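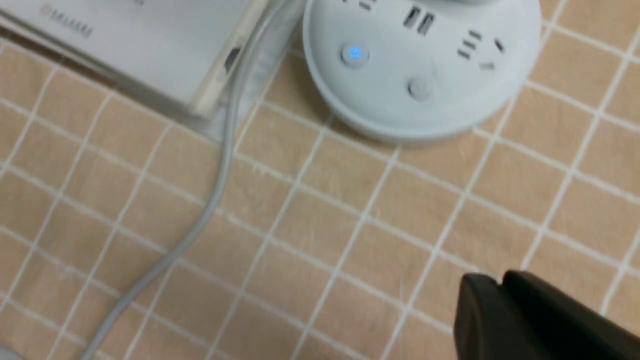

7월에 브릭포트 생활용품 전시회 다녀왔어요! 원래는 주방 쪽만 보고 올 생각이었는데, 같이 간 아라셀리가 전기 소품 코너에서 발이 묶이는 바람에 오전을 거기서 다 보냈네요 ㅎㅎ

제일 오래 서 있던 데가 둥근 멀티탭 앞이었어요. 하얗고 도톰한 원반 모양인데, 타일 위에 올려놓으니까 멀티탭이라기보다 무슨 찻잔 받침 같은 느낌? 윗면에 버튼이 있고 파란 불이 동그랗게 들어와 있어서 멀리서도 눈에 띄더라고요. USB 포트 두 개가 나란히 있는 것도 좋았어요. 저는 침대 옆에서 충전기 어댑터 두 개가 자리를 다 차지하는 게 늘 불만이었거든요. 콘센트 구멍은 우리나라 거랑 다르게 납작한 구멍 세 개짜리라, 사 오고 싶어도 집에서는 그대로 못 쓰겠구나 싶어서 좀 아쉬웠어요.

옆에는 회색 선이 나와 있는 하얀 네모난 기기도 있었는데 이건 뭔지 물어본다는 걸 깜빡했어요. 아라셀리도 모르겠다고 하고... 혹시 아시는 분 댓글 좀요!

부스 담당하시던 기타 마우리아 씨가 정말 친절하셨어요. 제가 둥근 멀티탭은 벽에 딱 안 붙지 않냐고 했더니, 그래서 책상 가운데나 회의 탁자에 놓고 쓰는 사람이 많다고 하시더라고요. 여럿이 둘러앉으면 각자 자기 쪽에 꽂으면 되니까요. 듣고 보니 우리 집 식탁에서 노트북 두 대 펴놓고 선 때문에 싸우던 생각이 났어요 ㅋㅋ 아, 굵은 어댑터를 옆 칸까지 꽉 채워 꽂아도 되는지도 여쭤봤는데, 그건 어댑터 크기마다 달라서 쓰던 걸 직접 들고 와서 대보는 게 제일 낫대요.

점심은 2층 식당에서 먹었는데 줄이 너무 길었어요. 번호표가 78번이었는데 부르는 번호는 한참 앞이고... 결국 4층까지 올라가서 샌드위치 사 먹었습니다. 맛은 그냥저냥이었지만 창가 자리라 시원하고 좋았어요. 가실 분들은 11시쯤 일찍 드시는 거 추천해요.

오후에는 그란스트룀 부스에서 수납함 구경을 했어요. 선 정리용 상자가 크기별로 나와 있었는데 뚜껑 여닫는 느낌이 부드러워서 괜히 몇 번씩 열어봤네요. 루보 쪽은 조명이 예뻤는데 사람이 너무 많아서 제대로 못 봤고요. 트루라노는 부스 번호가 136번이라 입구에서 꽤 걸어가야 해요. 다리 아픈데 거기까지 갔더니 마침 시연이 막 끝나서 허탈했어요 ㅠㅠ 시연 시간표는 입구 안내 데스크에 있으니까 꼭 먼저 챙기세요.

주차는 행사장 뒤쪽이 그나마 여유 있었고, 짐 보관함은 동전만 돼요. 저는 동전이 없어서 하루 종일 가방 메고 다녔어요.

아라셀리는 결국 선 정리 상자 하나 사고, 저는 안내 책자만 잔뜩 들고 왔습니다. 책자에 둥근 멀티탭 나온 페이지는 접어놨어요. 우리나라 콘센트용으로도 나오는지 메일로 물어봤으니까 답장 오면 여기에 덧붙일게요!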